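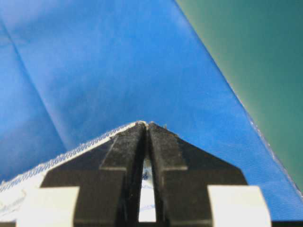
Bring Back the Mending Counter

Monday, December 23, 2024

When I was growing up in Almont there was a counter at the back of Howells, past the thread and the zippers and the big slanted bins of remnants, where you could hand over a pair of pants and get them back on Thursday with the knee fixed. You got a paper ticket with a number on it. I still have one of those tickets, number 1077, which I found last month in the pocket of my mother's good wool coat, and I suppose it's the reason I'm writing this two days before Christmas when I ought to be wrapping things.

I don't know what number 1077 was. It could have been my school jumper, which went in twice a year to have the hem let down until there was no hem left to let. It could have been a bedspread. My mother took everything to that counter that she couldn't face doing herself, and she could face a lot, so it tended to be the awkward jobs, the lined jackets and the zippers in heavy corduroy.

The counter closed when I was in high school, and a few years later the rest of Howells went too. The building has been three or four things since, and for a while now it has been a place that sells phone cases. I have nothing against phone cases. But I've come around to thinking that when a town loses the place where things get fixed, it loses more than it notices at the time, and I'd like to make the case for putting one back.

Let me start with money, because that's where people usually stop me. A new shirt is cheap, they say, and fixing an old one costs almost as much. That's true of some shirts. It isn't true of a winter coat, or of curtains made to fit an odd window, or of the one pair of pants in your closet that fits you properly. I had a coat relined this fall by a woman in Wirley, a good forty minutes' drive each way, and I paid less than half of what a coat of the same weight would have cost me new. I'd have paid less still if I hadn't had to buy the gas. And I'd have done it three winters ago if there had been anywhere in town to take it, instead of going around with my keys falling through into the lining and having to fish for them in the parking lot like somebody looking for a lost hamster.

Then there is the matter of cloth itself, which I think we have mostly stopped seeing. My mother could rub a sleeve between her finger and thumb in the store and tell you whether it would pill, and whether it would shrink, and whether the color would go on everything else in the wash. I can do this a little. My kids can't do it at all, and I don't blame them, because they buy their clothes off a screen and there's nothing to rub. You learn cloth by handling it and by seeing what becomes of it after a few years, where it thins and where it gives, and a mending counter was a place where you picked some of that up just by standing in line. The women behind it would turn your jacket inside out right in front of you and show you how it was made. They'd tell you, too, if it wasn't made well enough to bother with. I remember a pair of my brother's pants being pushed gently back across the counter with a shake of the head. He was very offended.

Now, I know there are good people trying to fill the gap. The library has had a repair evening, and I've been, and I enjoyed it very much – there were cookies, and I got a lamp working. But it's one evening now and then, and you have to stay with your item, and if what you have is a torn duvet cover and a job with late shifts then it may as well be on the moon. What made the old counter work was that you could leave the thing and go. Somebody was paid to do it and did it all day, and got fast at it. I don't think we should be shy about saying that mending is work and that it ought to be paid as work.

Almont has 2532 people in it according to the sign, and I can hear you saying that this isn't enough to keep a mender busy. Maybe it isn't, five days a week. But the dry cleaner on Pleser Street already takes in hems and sends them out to somebody, and there's an empty half of the old bank next door to it that has been listed since spring at 900 dollars a month. Two days a week in a shared space would be a start. I would happily see the town knock something off the rent for the first year, seeing as we did as much for the frozen yogurt place, which lasted one summer.

There's something else I find harder to put into words. When you get a thing mended you've decided to go on with it. I have a quilt with a patch that doesn't match, a brown check in among the greens, and that patch is the part I look at. It was put on after the dog got at the corner, and I can't see it without thinking of the dog, who was a terrible animal and whom I miss. If we had thrown the quilt out I'm sure we'd have bought a perfectly nice one and slept just as warm. I wouldn't have the patch, though.

So that's my argument, such as it is. The town council takes up the downtown leases again in January, and the meeting is open to anybody who cares to sit through it. I plan to go and say some of this out loud, in fewer words if I can manage it. If you have a bag of things at the bottom of your closet waiting for somebody to fix them – and I have yet to meet the household that doesn't – I hope you'll come too, and bring the bag.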